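**List:** Rindance kitchen list
**Subject:** Re: Egg trays in the shared fridge
**Date:** Sep 19, 2024

> The cardboard cartons go soft on the lower shelf and I have thrown out two this month. Can we agree on one container? Also, which way up do the eggs go, and does it matter if people refill the tray before it is empty? I keep finding old eggs at the back and new ones at the front.
>
> Clifford Paquette

Clifford,

I vote for the rigid clear tray. I have used one at home for five years and have had one on the second-floor fridge shelf since the start of September. Notes follow, with the refill procedure at the end for anyone who wants to paste it on the door.

## Tray

The wells are round, with raised ridges between them, so the eggs do not touch. You can check the stock from the side without pulling the tray out. The pulp cartons cannot do this, and they pick up moisture from the shelf.

Large eggs fit. Jumbo eggs sit high and will hit the shelf above if it is set on the lowest bracket. Move the shelf up one notch before you put the tray in.

Wash by hand in warm water with dish soap. I would keep it out of the dishwasher. A Fortin tray I had before this one warped along one side after 7 cycles and rocked on a flat shelf from then on.

## Orientation

Pointed end down. The air cell is at the blunt end and should stay on top. An egg that leans a little in its well is fine.

## Mixing old and new

It does matter. With no date on the shell, a tray filled at random gives you no way to tell which egg to use first. Either pencil the date on each egg or empty the tray before refilling. I prefer the second.

## Refill procedure

1. Move the remaining eggs to a bowl. Do not stack them high.
2. Wash the tray and dry it fully, including the bottoms of the wells.
3. Put the older eggs back first, starting at the right-hand side. One egg is back in its well at this point, with the rest still in the blue bowl:

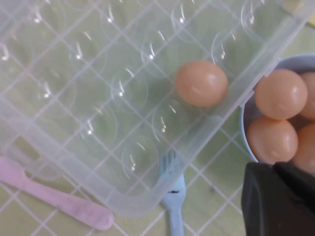
4. Fill the remaining wells from the new carton. Check each egg for cracks as you go and set any cracked ones aside for the trash.
5. Return the tray to the shelf, older eggs toward the door.

If there are no objections I will add this to the Bimix page under "Fridge" and remove the carton instructions.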